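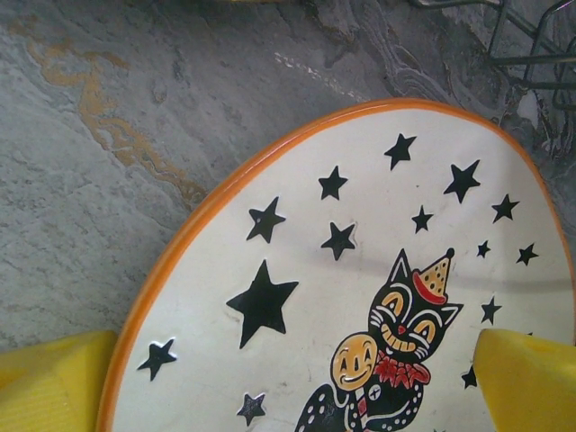 A reader wrote to me on Saturday that I should stop waiting for the second season of Flikia and accept it is finished. The channel would have said something by now, according to this reader, and the actors have all moved on to other shows.

I understand the argument, but I don't agree yet. The first season ended with Urrego under snow and the gate still open. You don't close a story like that – at least I hope you don't. I have watched it 3 times, the last time with subtitles in my own language, and in episode six I noticed the old map on the wall of the inn. It already shows the road that the queen says was never built. Somebody planned this carefully.

My petition has 2799 names now. I had expected 1000, so I am very happy, even if I don't know who at the channel reads such things.

Until there is news, I will rewatch one episode each evening at nine and write a short text for each. Episode one is the slow one, with 15 minutes in the boat before anyone speaks. Many people stopped there. Please give it one more chance, and write me what you think of the ferry song.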